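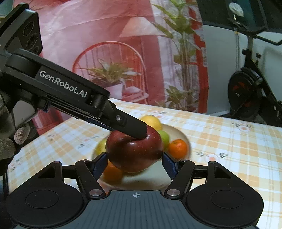

A member on the waiting list at Totomska wrote on Saturday, July 13, 2019:

> I've been told I have a frozen shoulder, left side, and that
> I'm in the stiff stage now and past the worst of the pain. I
> got one assessment, a sheet of exercises and a follow-up so
> far off that I've stopped looking at the letter. Is it worth
> paying for the pool sessions at Mwakyusa in the meantime, or
> should I just carry on with the sheet? I also keep seeing the
> Pikum door pulley mentioned in the archive. Does anyone still
> use theirs after the first month? I'm 69 and live alone, so
> anything that needs a second person is no good to me.
>
> Also, how do you all manage coats.

I had the right shoulder done in by this two winters ago and the left started the following January, so I've been through the stiff stage twice. I'm not a physio. Please check anything below with whoever assessed you.

On the pool: I went to Mwakyusa for one block of 5 sessions. The warm water made it easier to lift the arm forwards and I slept better on those nights. I didn't find that the range stayed with me unless I did the dry exercises on the days between. The changing rooms were the hard part. Getting a wet costume off with one good arm took me longer than some of the exercises did. Take a loose towelling robe and ask for the cubicle with the bench. They do let you in early if you ring the desk first.

You can also book the pool without the class. It's cheaper, and once you've been shown the movements you can do them by yourself at the shallow end. I'd have one proper class first and then decide.

On the pulley: yes, I still use mine. It hangs over the top of a door, you sit on a chair with your back to the door, and the good arm pulls the bad one up. You don't need a helper. Two things the leaflet skips over. The door has to be shut, and shut towards you, or the strap can slip out. And the handles are thin, so I wrapped mine in pipe foam. I do it 3 times a day, a few minutes each, after breakfast, mid-afternoon and before the news. If it's still sore an hour later I do less the next time. The physio I saw at Lisamix told me to stop at a strong stretch and never go on into sharp pain, and I have stuck to that.

The sheet you were given is probably the same one I had, with the pendulum swing, the walking-fingers-up-the-wall one, the stick one lying down and the towel behind the back. The towel one was no use to me for months and I was told to leave it off. I put a pencil mark on the wall for the finger walk and dated it each week. It moved very slowly but on bad days it was good to see that it had moved at all.

On paying: Lisamix charges for the assessment and then by the session, and you can ask for a longer gap between visits. I went every few weeks and did the rest at home. Over the whole of the left shoulder I spent roughly 200 pounds, and that includes the pulley. If money is tight I'd put it towards two or three visits with a physio before I put it towards the pool. It's also worth ringing Totomska and asking to go on the cancellation list. They don't offer it, you have to ask.

Did they talk to you about an injection? I was told it does more good in the painful stage, so it may not apply to you now, but it's a fair question for the follow-up. If you are diabetic, mention that as well.

Coats: bad arm in first, good arm out first. Same for shirts and cardigans. I gave up on anything that goes over the head until the spring. A coat one size up from the charity shop got me through, and I kept my everyday plates and mugs on the worktop so that I wasn't reaching into the wall cupboards.

For sleeping, try lying on the other side with a pillow hugged under the bad arm so it doesn't drop across you. On your back, put a folded towel under the elbow.

I have a spare set of Pikum straps, unused, if you want them. Write to me off list and I'll put them in the post.

Comments

The bit about the door opening the right way should be in the leaflet. Mine came off in my lap.

Does the pool at Mwakyusa still have steps with a rail, or is it the ladder now? I can't manage a ladder.

Steps, with a rail on the left going in.

I was told to use heat before the stretches and it helped. A wheat bag for ten minutes or so, then the stick exercise.

Asked Totomska about cancellations after reading this and was seen the week after. Thank you.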